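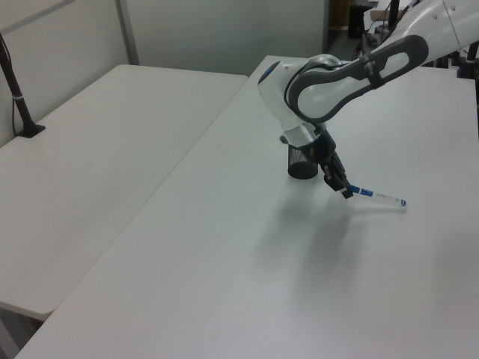

Liltmont Desk Range
Set-Up Guide, Section 4: Pen Cup and Writing Surface

Reading time: 4 min

Search this guide Enter part name or number Go

This section covers placing the pen cup, loading it, and caring for a white tabletop. It applies to single tables and to two tables set side by side. Assemble the legs and level the tables before you start (see Section 2).

4.1 Before you begin

You will need a soft cloth, a bowl of warm water, mild dish soap, and the pens you plan to keep at the table.

1. Wipe the tabletop with a damp cloth and dry it.
2. Turn the cup over and check the base for grit. Grit under the base will mark a white top.
3. Peel off the paper label, if there is one. Rub away any leftover glue with soapy water.

CAUTION: Do not use scouring powder, steel wool or acetone on the tabletop. They dull the matte finish and the damage cannot be polished out.

4.2 Placing the cup

1. Sit at the table and rest your writing arm where you normally would.
2. Stand the cup on the side of your writing hand, just past the reach of your elbow.
3. Keep the cup a full hand's width in from any edge.
4. Press lightly on the rim. If the cup rocks, move it or clean the base again.

NOTE: Where two tables stand side by side with a gap between them, keep the cup well away from the gap. Pens that roll into it usually end up on the floor. The gap can be closed with the joining strip, part 1461, sold separately.

4.3 Loading the cup

1. Cap every pen and marker. Push until the cap clicks or stops.
2. Put ballpoints in with the tip down.
3. Put capped markers in with the cap down, so the ink stays near the tip.
4. Add heavy items such as scissors last, and lean them toward the middle of the table.
5. Stop when the pens no longer move freely. An overfilled cup tips when you pull one out.

To take out a pen, lift it straight up until the end clears the rim. Pulling at an angle drags the cup across the surface.

CAUTION: Do not leave an uncapped marker lying on the tabletop. Ink that dries on a matte white surface may leave a permanent stain.

4.4 Smudges and scuffs

Faint smudges and gray scuffs are normal on a white top in daily use.

1. Wipe with warm water and a drop of dish soap, using small circles.
2. For a scuff that stays, rub gently with a clean white eraser and brush off the crumbs.
3. For fresh ballpoint ink, dab with rubbing alcohol on a cotton swab. Test a hidden spot first.
4. Rinse with plain water and dry at once.

Empty the cup once a month and wash it by hand. Let it dry upside down before refilling.

For replacement feet and touch-up kits, see Section 7, Spare Parts.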